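Washing and Storing Team Shirts Between Seasons

May 13, 2023 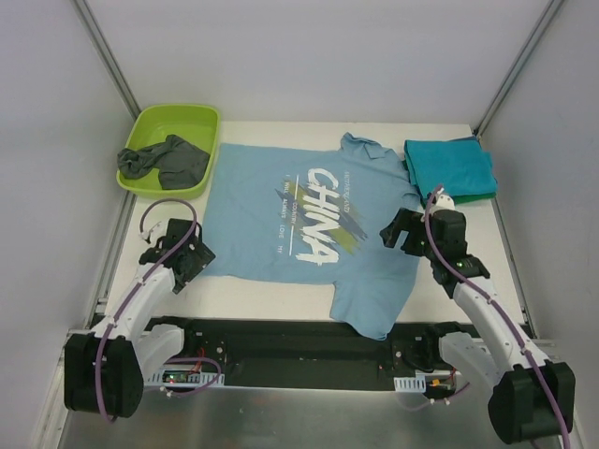
Volleyball and basketball shirts get washed more often than anything else in the house, and most of the wear comes from the wash, so start there.

Turn each shirt inside out before it goes in. Close any zippers on warm-up jackets or wash them separately. Cold water, short cycle, half the usual detergent. Skip fabric softener on polyester - it coats the fibers and the smell comes back by the second quarter.

For underarm odor, soak for 34 minutes in one part white vinegar to four parts cold water, then wash as usual. Don't mix vinegar with bleach.

Hang to dry out of direct sun. Numbers and lettering crack in a hot dryer. If a number has started to lift, cover it with baking paper and press with a warm iron, no steam, for ten seconds.

Fold with the lettering flat and store in a cotton bag. Plastic bins are fine if the shirts are fully dry. Check them once in July, before practice starts again.

Despina Radonjić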